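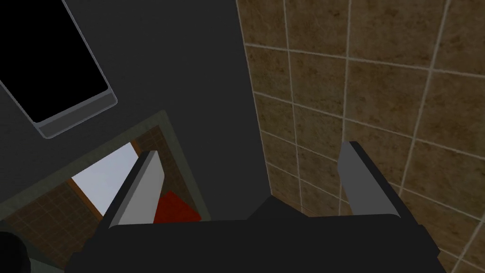

Mitthorpe tile works open day, March 29, 2024

Got there late, parking was a paddock and the paddock was mud. Haf Ifans on the gate with a clipboard, two bucks entry, kids free. 300 through by lunch she reckoned.

**Clay shed.** Cold. Clay comes in by truck from Flitley, sits under tarps till June, then gets milled. Esmaeil Khosravi did the talk and did it well, though the extractor fan ate half of it. He's been on the presses 2 years, before that bricks.

**Glaze room.** Best bit. Yu-na Moon had test pieces laid out on trestles, all the one recipe, different spots in the kiln. Greens going khaki, one nearly purple. You could pick them up! Asked about the matte white and it's discontinued — pity, I need 70 to finish the laundry.

**Kilns.** Only one firing, the old Lloyd. Couldn't get close. Big board on the wall says 1,638 firings, chalk, last digit freshly rubbed out and redone.

**Seconds yard.** Bring cash, the eftpos was down. Bring gloves too, edges are sharp. Got a crate of terracotta for the back step, a few chipped corners, dosen't matter. Ha-neul Kwon helped me lug it to the ute and wouldn't take a tip.

Sausage sizzle sold out by one. Toilets fine. Didn't get to the museum room, queue out the door.

Next one is June, they said, no day yet. Ring first, the webiste still has last year's hours on it.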